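Workshop Tips > Robots at the Bench
7 minute read
Print this page | E-mail this page

Getting Good Examples Out of a Simulated Bench

If you've got a little learning arm on the go and you're collecting examples in a simulator before you let the real one loose in the garage, welcome, you are in for a great few weekends! I've been at it since March and I still get a kick out of sitting down with a mug of tea and driving a pair of green fingers around a bench that doesn't exist. My project is called Nement. The aim is an arm that will grab handles and knobs on small workshop gear and move them where I want them. It has 447 keepers so far, and I threw out plenty before I worked out what a keeper looks like. These are the habits that have helped.

Start with one job and write it on a card

Mine says "bring the fingers to the handle, close, pull, let go, back off." That card is taped beside the keyboard. Every example has to do what the card says, in that order, with nothing extra. I used to throw in a bonus nudge of the knob if I happened to be close by, and the policy picked up a lovely habit of wandering off to look for knobs. Fun to watch the first time! If you want the knob as well, make a second card and a second folder.

Do a warm-up and bin it

Your first few goes of the evening will be jerky. Mine always are. I do three practice runs with recording switched off, the same way you'd make a couple of cuts in scrap before touching the good maple. Check while you're at it that the gripper command is being logged along with the arm position. I lost a whole evening to a file full of beautiful arm movement and a gripper column of zeros.

Drive at one speed

Learners copy your dithering. If you stop halfway to think, they'll stop halfway too, and they won't know when to start again. Plan the move first, hands off the controller, then go at an even pace all the way in. I'd sooner have a slow, plain approach than a clever swoop. And if you do need to fix your line, fix it and carry on; a small, tidy correction is a wonderful thing to have in the set, as it shows the arm how to get back on track.

Look through the wrist camera

This was the big one for me. I used to drive from the nice wide view over the bench, where everything is obvious, and then train on the wrist view, where a lot of it isn't. So I was steering on information the learner never got. Put the wrist view up full size and drive from that. You'll be slower for a night or two and then it clicks, like backing up a trailer.

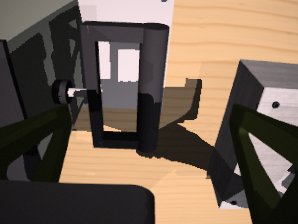
Wrist view in the simulator: dark handle left of centre, metal block at right, and shadow across the wood between them.

Have a good look at what sits near your target before you record. A charcoal handle against its own dark shadow is a fair bit harder to pick out than the same handle over bright wood, and you want both kinds in your folder. The fingers take up a lot of the view at close range, too, so get yourself lined up early while you can still see what you're reaching for.

Move the light around

Shadows are the cheapest variety you'll ever get. In my simulator, Gredura, the lamp is a single line in the setup file and I let it land somewhere new at the start of each run. Before I did that, my policy had more or less learned to reach for a shadow. With the lamp shifted it went confidently for a patch of bare bench, bless it. Swap the wood grain while you're in there, and the colour of anything in the background that doesn't matter to the job.

Shuffle the parts, but keep it believable

I slide and turn things a bit between runs, within a hand's width or so, and every so often I push one right out to the edge of where the arm can reach. Those awkward ones are gold. Don't go so wild that parts end up inside one another, though! A simulator will happily let that happen and then fling the lot across the garage at the first touch. After a shuffle, let everything settle for a second before you hit record.

Sort as you go

Three folders: keep, toss and maybe. I decide the moment a run ends, while I still remember what I was trying to do. The maybe folder gets watched again the next morning with coffee, and most of it gets tossed. Last time it had 33 runs in it and I was glad to be rid of nearly all of them. A near miss with a clean recovery stays. A fluke, where I bumped the thing and it happened to work out, goes.

Name your files so that future you can follow along. Mine have the job, the lamp setting and a run number, and a text file in the same folder says what changed that evening. Back the whole works up to a second drive before you shut down.

Train early, on a small pile

You don't need hundreds before you try it. I ran my first training on 67 examples and it was hopeless at closing the fingers but surprisingly good at getting there, so I knew to spend the next session on the last bit of the approach. That saved me hours of recording the easy part over and over. Now I train at the end of each weekend and let the flops tell me what to record next. It's my favourite part of the whole hobby!

Look after your hands

Short sessions, please. A tired driver makes sloppy examples, and a sore thumb lasts longer than you'd think. I use an old Nogueira controller with a strip of hockey tape around each grip, and I get up and sweep the floor or put the kettle on when I notice my approaches getting wobbly. Keep the controller charged as well. Mine gets laggy when the battery is low, and you can see it in the recordings.

For the real arm, I've cleared off the end of the bench by the window in my Brirbridge garage and put down a sheet of plywood in much the same colour as the simulated one. Next job is clamping the base down properly and finding a lamp I can move about easily. An old gooseneck desk lamp should do nicely, if I can remember which box it's in.

Filed under: Robot Arms, Simulation, Bench Habits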